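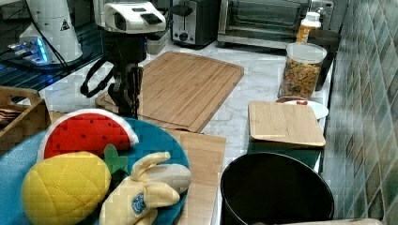 How many times do you have to show a robot a thing before it can do the thing by itself?

More times than the salesman says, and fewer than you fear on the first morning.

That was how Korkor Kwofie put it to me when I signed on at Ruvemov, and she had been there long enough to be believed about most things. I didn't believe her about this one. I had spent nine years teaching people to run a fryer and a slicer, and I had a low opinion of anything that learned by being dragged through the motions.

"You're not teaching it," I said. "You're doing the job for it and writing it down."

"Sit," said Korkor. "Put your hands in the grips."

The job that week was fruit. Plush fruit, with stitching, the kind you'd give a baby. A watermelon slice, a pineapple, a banana with its peel coming down in flaps. I was to pick each one up off the blue plate and set it on the cutting board. When I had done that 120 times, the machine was supposed to have the idea.

"The idea of what?" I asked.

"Of moving the fruit."

"It isn't fruit."

She looked at me for a while and then went to get her coffee.

I'll say this for the grips, they were light. You moved your wrist and over on the counter the black fingers moved with you, a hair behind, like someone repeating your words under their breath. The first time I closed on the banana I missed by the width of a thumb. The second time I had it by one flap of the peel and lost it over the plate. Saoirse Ó Briain, at the next desk, didn't even turn her head.

"Keep the bad ones," she said. "It needs to see you recover."

"It needs to see me drop a banana?"

"It needs to see you pick it back up."

I thought this was the sort of thing people say in a business that isn't making money. I wrote it on a sticky note anyway.

By noon I was decent. By three I was good, and bored, and that was when I started cheating. I don't mean anything serious. I had worked out that if I came in low over the rim and always took the pineapple first, I could finish a round in half the time. So I did it the same way, over and over, for the rest of the afternoon, and my numbers on the wall looked wonderful. Mansa Odoi, who ran the floor, stopped behind my chair and said "Nice pace," and I went home feeling like I'd been underpaid all my life.

They trained on it overnight. In the morning we stood in a row at the counter, Korkor and Mansa and Saoirse and me, and Korkor started the policy and put the grips down on the desk where everyone could see them.

The arm went in low over the rim and took the pineapple. It laid it on the board so softly that Mansa made a noise. Then it did the watermelon, then the banana. I won't pretend I felt nothing. It had my little hitch in it, the half stop I do before I close my hand. My mother does that too, when she's reaching for a hot pan.

"Well," said Mansa.

"Turn the plate," said Korkor.

He turned the plate. A quarter turn, no more than that. The arm came in low over the rim, just where the pineapple had been, and closed on air. It lifted the air and carried it to the board. It set the air down, very softly, with the hitch and everything.

Mansa went off to take a call from Rosser, the people paying for it. I could hear him through the glass using the word "promising."

"So it didn't learn anything," I said.

"It learned you," said Korkor. "You did it one way."

"Nobody told me to do it sixty ways."

"60 would be fine," she said. "Start with six."

So I put my hands back in the grips. I turned the plate and did it, and moved the plate and did it, and took the banana first, and came in from the high side where I was clumsy. My pace on the wall went to pieces. Around four I dropped the watermelon slice and got it back, and I kept that one.

I still had my doubts. I had a whole list of them and I read it to Saoirse on the walk to the Zusville bus. What happens when it's a real banana, a soft one? What happens when there's a kid's hand on the counter? Who says when it has seen enough? She agreed with nearly all of them, and that took some of the fun out of it.

Two mornings later we stood in the row again. Korkor turned the plate herself this time, and she turned it further than Mansa had. The arm came down and stopped. It hung over the plate long enough for me to find my pockets. Then it shifted left, closed on the pineapple, lost it, opened, and went down again.

"Who taught it that?" Mansa asked.

Korkor pointed at me with her cup.

"It's still not fruit," I said, and went to see if the arm would get the banana.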